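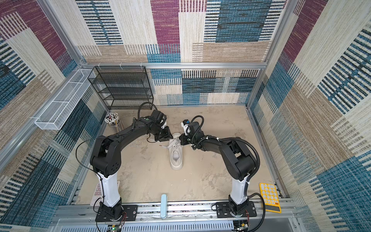
What is a loyalty point worth?

A loyalty point is worth the discount it buys on the day you use it, divided by the number of points you hand over. Until you use it, it has no cash value at most stores.

Chapter 2
Store Loyalty Programs

Chapter 1 dealt with discounts that come off the price at the register. This chapter deals with discounts that come later. A shopper signs up with a store, gives a phone number or scans a card, and collects points on each purchase. When there are enough points in the account, the store trades them for money off a future purchase.

Programs differ in their details, but three terms appear in nearly all of them. The earning rate is the number of points given for each dollar spent. The reward level is the number of points needed before anything can be claimed. The redemption value is the amount taken off when the points are used. You need all three to compare one program with another. Store flyers usually print the earning rate in large type and leave the other two for the terms page.

Working out the rate of return

Standonari, a chain selling groceries and household goods, gives 10 points per dollar. At 600 points a member can claim a $2 reward. To collect 600 points, the member has to spend $60. The return is $2 on $60, or $1 for every $30 spent.

Hirneck sells much the same goods and gives only 1 point per dollar, with a $2 reward at 40 points. A member reaches the reward after spending $40. The return is $1 for every $20. Hirneck's earning rate is one-tenth of Standonari's, and its program pays more.

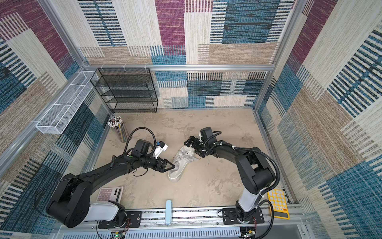

Figure 2.1 A white sneaker and two robot arms.

Leftover points

Rewards are normally claimed in whole steps. Suppose Sarita Tomar has 2,574 points in her Standonari account. She can claim four rewards, which use 2,400 points and take $8 off her bill. The other 174 points stay in the account. If she never shops there again, those 174 points buy nothing.

Now suppose her balance is 1,659 points. She can claim two rewards for $4, and 459 points are left over. She needs another 141 points for the next reward, so she has to spend $14.10 to get there. Whether she should depends on what she was going to buy anyway. Spending $14.10 on things she doesn't need in order to unlock $2 leaves her $12.10 worse off.

Expiration dates

Many programs cancel points after a set period. Some count from the day each point was earned, and others count from the last purchase. At the Tullstead branch of Henriques, members who earned points in August and made no further purchases found them marked "expires 28 December 2019" on their receipts. Points used by that date were worth their full amount. Points left after it were worth zero.

When you read the terms of a program, write down the date rule next to the three terms given earlier. A high rate of return is of little use to someone who shops at the store too seldom to reach the reward level in time.

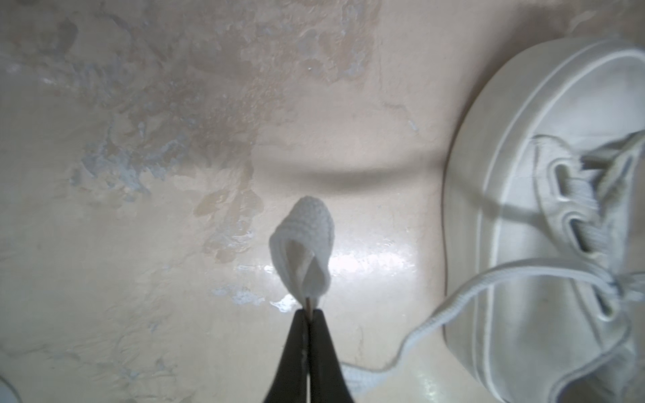 Should a shopper use points as soon as the reward level is reached?

In most cases it makes sense to use them early. Points earn no interest, they may expire, and the store can usually change the reward level. Waiting pays only when the program offers a better redemption value for a larger balance.

Section 2.1 looks at programs of that kind, where the redemption value rises in steps. Have a calculator and a recent store receipt at hand before you begin.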